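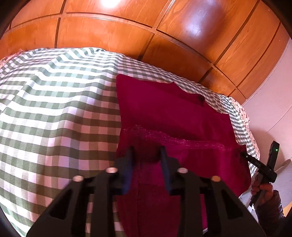
To: Akley Quilters list
Subject: Re: Washing dark fabric before piecing?
Date: 2026-08-27

> Has anyone had trouble with the reds from the Wallus outlet? I bought
> four yards for a queen size top and I'm scared to put it next to white.
> My sister never prewashes anything and says I'm fussing. Also, does it
> shrink? The bolt end didn't say.

Hi all,

You're not fussing! I skipped prewashing for years and got away with it, and then I made a red and cream log cabin for my niece and the first wash turned every cream strip the color of a strawberry milkshake. She still uses it (bless her) but I can't look at the thing.

I haven't used the Wallus reds, but I did get a plum from them last August and it bled like crazy. Three washes before the water ran clear. It shrank too, a good inch per yard, so I'd cut your borders last and leave yourself some extra.

What I do now: snip the corners off at an angle so it doesn't fray into a rat's nest, wash it cold by itself, and throw in a scrap of old white T-shirt. If the scrap comes out pink, back in it goes. Dry it the way you're going to dry the quilt. I iron it while it's still a little damp – much easier than fighting the creases later.

Color catcher sheets are fine for the finished quilt but I wouldn't trust them with four yards of brand new red. And please don't bother with the vinegar and salt thing. I tried it on the plum and all I got was a laundry room that smelled like pickles.

Other stuff: I'm driving up to the Mekonnen shop before the retreat, and they have their backing fabric at 30 percent off through August 31. If you want me to grab some for you, write me off list with the color and yardage. I've got room in the car for a few people's orders but not for whole bolts – you know who you are.

And does anyone still have the pattern for the Kamunent star block? Mine is missing page two, the one with the template for the little side triangles. A photo of it would be plenty.

Happy sewing!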